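Re: [brickswap] Counting loose minifigs

Hi Afia and all,

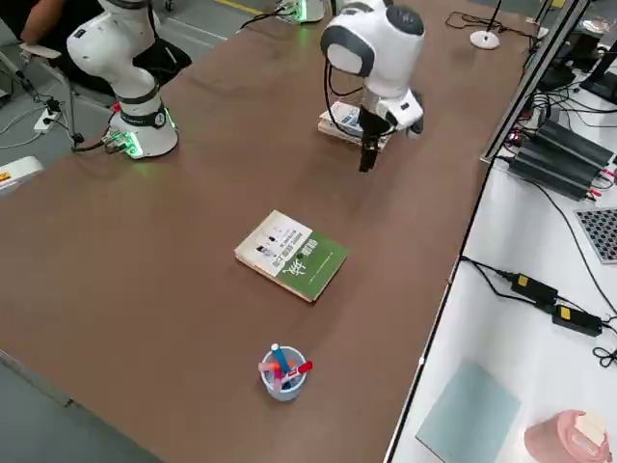
On 11/04/2020 Afia Kpodo wrote:
> I'm at 153 figs now, but 26 have no hair or hat. Does anyone
> have spare hairpieces before I go and order new ones?

Wow, you passed me ages ago! I've got a bag of 35 spare hairpieces (mostly brown, a few of the long black ones) and you're welcome to pick through it. I only want to hang on to 2 of the reds. Sena Issahaku was after helmets back in September, so maybe ask her about a trade too?

Esa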